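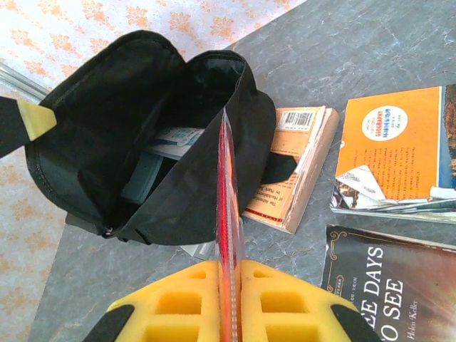
Ghazal Abbasi replied:
Paperbacks should go in last, spine down, along the flat side of the bag. Soft stuff first. If you drop them in flat on top of whatever is already there, the covers curl at the corners within a week.

Posted September 2, 2018

urumreader wrote:
Spine down puts the whole weight of the page block on the glue. On a worn copy that is the part most likely to fail. I pack spine toward my back, upright, and fill the gap with a folded shirt so nothing leans.

Ghazal Abbasi replied:
Upright is fine in a bag with a stiff base. A plain nylon bag has no base to speak of. Set it on stone or tile and the bottom goes wherever it wants, and the books go with it.

kettle_13 wrote:
Cut a piece of cardboard to the footprint of the bag. I did mine in April and it is still in there. 800 gsm board, one layer, corners rounded so they don't wear through the nylon.

urumreader wrote:
What does that weigh? I am at 400 grams for the bag before anything goes in.

kettle_13 wrote:
42 grams on the kitchen scale.

nikzad_b wrote:
Separate issue — library-type barcode labels near the top edge of a cover. They catch on zipper teeth. If the label has started to lift, turn that side away from the zipper track or put the book in a sleeve. I lost the corner off a label this way and had to explain it at the desk.

Ghazal Abbasi replied:
Agreed on the labels. For a cover that is already torn at a lower corner, I would fold a sheet of plain paper around it before packing. No tape. Tape pulls the color off orange covers in particular, at least on the three I ruined.

kettle_13 wrote:
Removable tape is OK if it comes off the same day.

Ghazal Abbasi replied:
It never comes off the same day.

nikzad_b wrote:
Also, which size order? I carry a magazine-publisher book like a National Geographic plus something slim like Three Days to See, and the slim one always ends up bent behind the big one.

urumreader wrote:
Slim one between two larger ones, bottom edges level. With only two books, put it on the side facing your back. And tuck the strap in under the bag before you load, or you will be pulling it out from behind a cover every time.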